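Support ticket: Training log shows wrong volume after deload week
Product: Vostow strength log, phone app
Opened by: Aaliyah MacPherson
Status: Resolved
Priority: Normal

First message, 6:40 am

Hi team! First, I love this app. I've been lifting with a paper notebook for years and Vostow is the first thing that made me put the notebook in a drawer. So please read this as a note from a fan with a weird problem.

My squat volume went haywire after my deload week. I run a block of 4 weeks, three hard and one easy, and on the easy week I cut everything to 50 percent. The week after that, the app told me my planned squats were half of what they should be. It also drew a lovely steep cliff on my progress chart, which gave me a bit of a heart attack over breakfast.

What I expected: week one of the new block starts from my last hard week, plus the small jump I set.
What I got: week one starts from the deload numbers.

Bench and overhead press are fine. Deadlift is fine too. It's only squats, and it's both kinds, the back squat and the front squat.

Things I tried before writing:
Closed the app and opened it again. No change.
Logged out and in. No change.
Deleted the first workout of the new block and made it again. Same numbers came back.
Changed the training max by hand. This worked for one session, then it went back to the low number the next time I opened the plan.

I have a meet coming up in July and I'm really excited about it, so I'd love to get this sorted before the heavy stuff starts!

Aaliyah

Reply from support, 9:15 am

Hi Aaliyah,

Thanks for the clear write-up, and congratulations on signing up for the meet. A few questions so we can look in the right place:

Did you build this program yourself or start from a template?
Is the deload set up as a deload week, or as a normal week with lower percentages?
Do you have any other app or device sending workouts to Vostow?

Please don't delete any more sessions for now. The history helps us.

Second message, 12:05 pm

Ooh, good questions. I started from the Travau template, the one with two squat days, and then I changed it a lot. I swapped the leg press for split squats, dropped the curls (sorry, curls) and added a pause squat on the lighter day.

The deload is a proper deload week, I used the switch for it. I checked all the days and the switch is on for every one of them.

As for other devices, yes! I wear an Arai watch and it sends my sessions over. I only got it partway through the last block, so I hadn't thought of it as part of the problem. It has been great for rest timers. I used to wander off between sets and talk to people for ages.
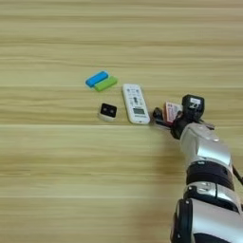 One more thing I noticed while I was poking around. In the exercise history, the back squat from the deload week shows up 2 times on the same day. One entry has my notes in it and the other has no notes, but the sets and weights match. I didn't log it twice, I'm sure of that. The hard weeks before I got the watch have single entries.

I also compared against bench. Bench has one entry per day the whole way through. I log bench on the phone and leave the watch off because the strap bugs me when my wrists are wrapped. So that might be a clue?

Reply from support, 2:30 pm

That is a very good clue, thank you. What we think is going on:

When you finish a squat session, the phone saves it as part of your deload week. The watch then sends its own copy a little later. The copy doesn't carry the deload mark, so the plan treats it as a regular working session, and the next block is built from it. Your training max goes back down each time the plan opens and reads that entry again.

Deadlift being fine puzzles us a little. Do you wear the watch for deadlifts?

Third message, 2:50 pm

No! I take it off for those too. I like a clean grip with nothing on my arms, and chalk gets into everything. So squats really are the only main lift where I wear it. This is so satisfying, it all fits!

Reply from support, 4:10 pm

Great. Please try these steps in this order:

1. On the watch, turn off automatic sending for strength sessions. Leave it on for walks and runs if you use it for those.
2. On the phone, open the back squat history and find the deload week.
3. Remove the entry without notes. Keep the one with your notes.
4. Do the same for the front squat.
5. Open the plan, go to the new block and choose Rebuild from last hard week.
6. Check the first squat day before you train.

Your old sessions and personal records won't be touched by the rebuild.

Fourth message, 8:20 pm

It worked!! The first squat day is back where it should be, and the cliff on the chart is gone. I trained tonight and hit all 8 sets at the planned weight — the last two were slow but they moved, and I had plenty of energy left for split squats.

Two small wishes, if there's a list somewhere. A little warning when two sessions match on the same day would have saved me a lot of head scratching. And I'd love to see the watch entries in a different color in the history.

I'm telling my whole Todel lifting group about the watch setting, as a few of them have the same one. Thanks for being so quick about it!

Reply from support, 8:45 pm

Glad to hear it, and nice work on the squats. Both wishes have been added to the request list, and the missing deload mark has been passed on as a bug. Please leave automatic sending off for strength sessions until you see the fix in the update notes.

Closing this ticket. Replying to it will open it again.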